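Delonora tools update: the new grasp scorer is in the simulator

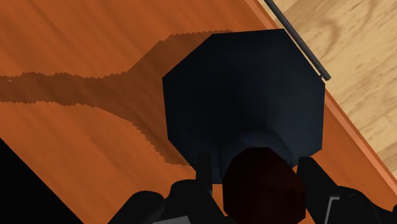
By Ecaterina Tudose, perception and planning group
12 shares | 4 comments

In July we replaced the grasp scoring part of our planner, and since then many of you asked me what exactly is different. I will try to answer in one place.

The old scorer looked at a depth map from the wrist view, proposed places where two fingers could close, and gave each proposal a number. It worked well for boxes and cans. It worked badly for objects which are wide at one end and narrow at the other, like bells, funnels, plungers and some kitchen tools. When the hand is close to such an object, the wide part fills most of the view, and the scorer liked it very much because it has long straight edges. The fingers then went for the rim, and the object rotated in the hand during the lift.

The new scorer does two things in another order. First it divides the object into parts, using the shape and not the color. Only after this it proposes grasps, and every proposal must belong to one part. A grasp which touches two parts is still allowed, but it pays a penalty. We keep the penalty in the config file under the name part_cross_cost, and the default is 2. Please do not set it to zero to make your test pass. Tudor Ardeleanu did this for one evening and we spent the next morning looking for a bug in the controller that did not exist.

The division into parts comes from Skundeo, our small geometry library. If your checkout is old, you must update Skundeo before you update the planner, otherwise you will get an import error with a message that is not helpful. I have opened a ticket for the message.

About the test set. We have now 107 simulated objects, and 42 of them belong to the group we call "flared". They are low-polygon models, so the outline is made of straight segments where the real thing would be round. Asabe Ogundipe asked if this gives the edge detector an easier life than it will have on the bench at Brustirstead. I think yes, a little. For this reason the part division does not read edges from the color picture at all. But the proposal step still does, and there her question is fully correct. Smoother meshes are on the list for the next release.

Shadows were the other problem. The simulator draws them with small steps along the border, like the teeth of a saw, and on a surface with wood grain the old segmentation sometimes took a piece of shadow as a piece of object. In the planner this gave a very strange result: an obstacle with no height, which the arm carefully avoided. Now we check every segment against the depth map and remove it if it lies flat on the table plane. Dark objects remain difficult - if the handle and the wide part are both nearly black, the color picture gives us almost nothing, and everything depends on depth quality.

One more change concerns the gripper mask. The fingers and the linkages always take a large area at the bottom of the wrist view, and before we cut this area away with a fixed mask. A fixed mask is simple, but it is wrong at the moment when the fingers are closing, and this is the moment when we need the view most. The mask is now computed from the joint positions at every step. It costs some time in each cycle, and Ovidiu Căpraru is working on a faster version that renders only the finger links.

What you should do if you use the planner in your own project:

Update Skundeo, then the planner, in this order.
Delete the cached grasp files. The format is the same but the scores are on a different scale, and mixing them gives nonsense without any warning.
If you have your own mask file, remove the line that loads it. The planner will not complain if the line stays, it will use both masks.
Run the flared group at least one time with the viewer open. The numbers alone do not show you where the fingers went.

The Ene replay tool can open the new logs, but the timeline shows the part labels only as integers for now. Nathalie Michiels has a branch with readable names, ask her if you need it.

Comments (4)

Asabe Ogundipe
Thank you for the note on meshes. Can we have a few smooth ones before the release, even if they are slow? I would be content with only the bells.

Ecaterina Tudose
Yes, I can export some for you. They will not be in the standard run.

Tudor Ardeleanu
It was one evening and a part of the night.

Ovidiu Căpraru
For people who see a delay after the fingers start to close: this is the mask, please do not change the controller gains because of it.

Related items
Reading Ene logs without the viewer
Skundeo: how we name object parts
Table plane fitting, what we changed and why
Bench hours at Brustirstead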